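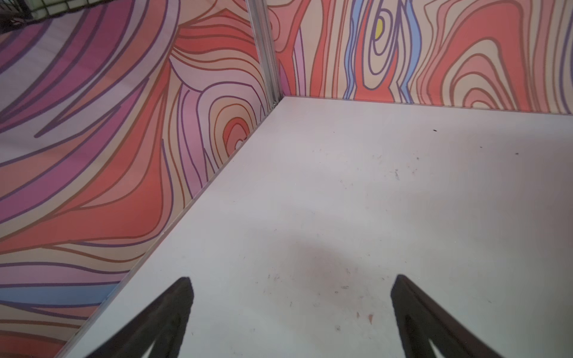 Annapurna Rodrigues
Notes on packing snack bags at a small enclosed table. Thread. I'm covering the surface, the walls, the bag and where the tools live, in that order. A matte white top is what I'd pick again. It shows every tiny mark and bit of debris, as it does near the corner where the two patterned walls meet, and for anything that handles food packets I want to see that before the bag goes down.

2/ Surface first. Matte over gloss. A gloss top throws the overhead lights back at you and a clear wrapper more or less vanishes on it. A matte one will look gray and uneven wherever a shadow falls, so judge cleanliness with a wipe and not by eye.

3/ Cleaning: dry microfiber, then damp microfiber, then dry again. No spray directly on the surface. Paper bags take up moisture from the underside and the bottom fold goes soft.

4/ Marks that survive the damp cloth are usually marker. Isopropyl on a swab, small circles, stop when the swab comes up clean. Do not use a melamine sponge. It polishes the matte finish and you keep the shiny spot for the life of the table.

5/ Walls. The pattern is the one Milagros Bustamante picked from the Corkeck sample book, against my recommendation, which was light gray. Coral, lavender, purple, cream, all in outlined bands like wood grain drawn by someone in a very good mood. I have been asked about it more than about anything else in the room.

6/ Installation, for those who asked. Fit the paper from the corner outward. The corner is where a bad match shows most, and if you start at the outer edges you arrive there with whatever error you have accumulated.

7/ With a pattern of closed loops you will not get a perfect match at a corner. Accept a mismatch in the bands and match the large color areas instead. From normal standing distance the eye follows color before line.

8/ Paste: Rewi, the ready-mixed tub. Apply to the panel, not the paper, wait until it is tacky, lay the sheet from the top. Plastic smoother, center to edge. Trim with a new blade. A used blade tears wet paper every time and you will think it's the paper.
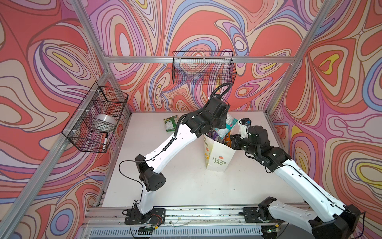 9/ The bag. White paper, flat bottom, opened all the way before anything goes in. Push the bottom out with a flat hand from the inside and crease the two short sides against the table. A bag that hasn't been squared leans as soon as the first heavy item goes to one side.

10/ Bag position matters more than I expected. Keep it well inside the table, mouth open, with the supply of packets set farther back. Reaching over the bag to get at the packets knocks the rim in. Reaching past it on one side does not.

11/ Order of filling: rigid boxes, then dense packets, then puffed packets on top, which is the order any grocery bagger would give you. The part people get wrong is orientation. Dense packets go on edge, along the long side of the bag. Laid flat they slide, and the bag bulges at the bottom.

12/ Puffed packets have a seam at each end. Put the seams toward the short sides. A seam pressed against the long side makes a ridge and the next packet won't seat.

13/ Leave 50 mm of paper above the top packet if the bag is to be folded. Fold once, run a thumbnail along it, fold again. One strip of tape across the middle. A strip at each end as well is wasted tape and makes the bag harder to open.

14/ Paper stock: we buy in cartons of 200 through Grurkdale. I looked at the 2,000 price and it is better per bag, but we have no dry shelf for that quantity and the outer ones curl in a humid room.

15/ A question from Somtochukwu Ezeani on handles: twisted paper handles, fold them down flat on the outside before filling. If they stand up they catch on things. I don't have a view on ribbon handles.

16/ Same reply on lighting. Even light from above, diffused if you can. Hard light plus a strong wall pattern makes the inside of an open bag look black and you end up feeling for the bottom.

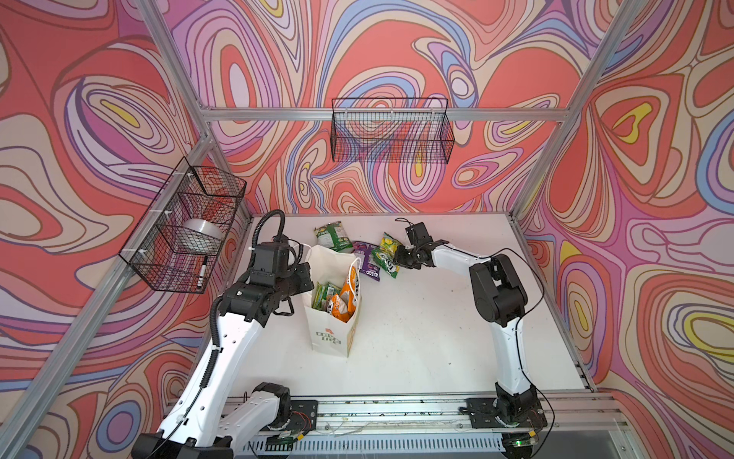 17/ Tool storage. My rule is that the table is for the bag and its contents, and everything else gets a place off the surface. Wire mesh baskets do this well. The one on the left wall is fixed to the frame post with small white zip ties and takes the wide roll of clear packing tape and a marker, black cap, white barrel. There's a second one hanging from the crossbar on the back wall.

18/ Why mesh: no dust collects in the bottom, and you can tell what's in it without leaning over. Solid bins on a wall turn into drawers for dead pens.

19/ Zip tie technique. Thread through the mesh, around the post, pull snug but not tight, level the basket, then tighten. If you tighten the first one fully the basket pivots on it and the second tie locks in the tilt. Cut the tails flush with nippers. Scissors leave a point, and the point will find your forearm.

20/ Wide tape stored on its side in a basket picks up lint on the cut edge over time. Stand it up if the basket is deep enough. If it's not, start the roll by discarding one turn.

21/ Markers: cap down, leaning. Hauwa Mohammed stores hers flat and reports no difference. I have not tested this.

22/ On frame choice, aluminum extrusion. It accepts baskets, hooks and clips at any height with no drilling, and you will move all of them at least once in the first week. Leave the zip ties until the positions have settled and use twist wire before that.

23/ Things I would change. A small lip on the front of the table, low enough to reach over. A washable liner under the bag. I would also have ordered one spare sheet of the Corkeck paper in January, when it was in stock at the Tarnosness shop. It isn't now.

24/ Correction to 8: the tub says 16 hours before trimming in a cold room. I trimmed the same evening, in a warm one. Follow the tub.

25/ Replies asking for the brand of the bags: ordinary stock, no brand on the carton. Dimensions tomorrow when I have a tape measure.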